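Thursday evening and I've finally got my shoes off, so let me tell you about the new room! If you've been reading since July you know I've been hunting for a bigger place for the Narham mending group. We'd outgrown my dining table by a mile, and my sister was getting tired of finding pins in her socks (sorry, Effie).

I looked at 15 places. One in Cullow smelled like a wet dog, one wanted 435 a month before heat, and one had a staircase I wouldn't send a goat up. Then Jae-in Yeom called me about a room over on the Plultstead side - 200 a month, lights included - and I said yes before I'd even parked the car.
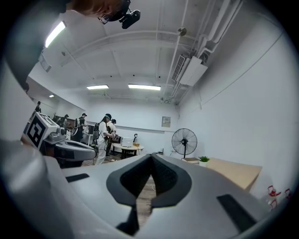

Lighting was my big worry, if you want to know. I've done hems on black pants by a bedside lamp and I'm never doing that again. So the first thing I did was stand there and look up like a tourist, and I was so happy with those long tube lights! The ceiling is white too, with big chunky beams going across it, and I already want to hang the thread racks from one of them. Jae-in says I have to ask first. Fine, I'll ask. There's an air conditioner up by the white pipes as well, so the ironing board is going at the opposite end, where it won't have cold air blowing over it.

The wooden floor I'm less sure about. Pins roll into every gap, so I'm bringing the old green rug from my hallway and a magnet on a string. Chairs are still a problem. I have six, and two of those wobble.

Sofia Kontogiannis is lending us her cutting table until spring, and it needs two people to carry it down her front steps. If you have a strong back and a free hour this weekend, leave me a comment. I'll make the lemon bars.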